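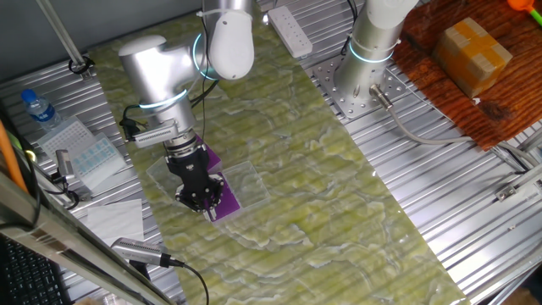
3.2 Packing materials and storage losses

Most of the loss in the small produce trade happens after picking and before sale. That was known going in. What was not known is how much of it comes down to wrapping, and how much to time spent standing in a warm shed. We looked at leafy greens only - spinach, chard and two kinds of lettuce - from growers in the Jedberg valley, all selling through the same market hall at Tastosard.

Figure 3. Plastic sheet and clear tray.

A total of 696 packs were followed from shed to stall. Growers packed as they normally would. We did not ask them to change anything, and in a few cases they changed things anyway halfway through the season (see 3.4). Packs were weighed on arrival and again at closing time. Anything the stall holder would not put out for sale was counted as lost, even if we thought it looked fine. Stall holders are strict in the morning and a good deal less strict by four in the afternoon, so all calls used here are the morning ones.

Four ways of packing were in use: open crate, paper bag, closed plastic bag, and tray with a loose sheet over the top. Open crates did worst on weight. Expected. Closed bags held weight well but had the most rot, mainly chard, mainly in packs that had been closed while the leaves were still warm from the field. Paper was somewhere in the middle for both and growers dislike it because it tears. Tray and sheet gave the fewest rejected packs overall, though the gap between it and paper is small and we would not lean on it too hard.

Of the full set, 123 packs were rejected at the stall. Almost all of these had waited in the shed overnight. This is the main result of the section and it cuts across packing type. A pack in a poor wrapper that moved the same day usually sold. A pack in a good wrapper that sat until morning often did not, and the grower then tended to blame the wrapper. Several had switched suppliers more then once for this reason.

Temperature in the sheds was logged at two heights, near the floor and at shelf level. Shelf level ran warmer in every shed, which matters because that is where the packed goods go. Floor space is taken up by empty crates. The Bandara shed is the exception - stone floor, door facing north, crates kept outside under a roof - and its rejections were low for all packing types, including the closed bags. We can't seperate the effect of the building from the effect of the people running it. They also water late and pick early.

Cost. Growers put the price of wrapping well above the price of waiting when asked to rank them, and most had no figure for what they lost overnight. Salamatu Amadi's interviews, reported in full in section 5, suggest this is partly about who sees the loss. The wrapper is paid for by the grower at the time of packing. The rejected pack is taken off the weekly payment from the hall, mixed in with fees and crate deposits, and few people check the slip line by line.

Some limits. One valley, one season, leafy crops only. The season ended in November with an early frost and the last deliveries were thin, so late chard is underrepresented. Packs bought by the Stitine kitchens go straight from shed to kitchen and never reach a stall; these were left out. Including them would lower the loss rate but the kitchens cook everything the same day and accept leaves a stall would not, so the two are hard to compare.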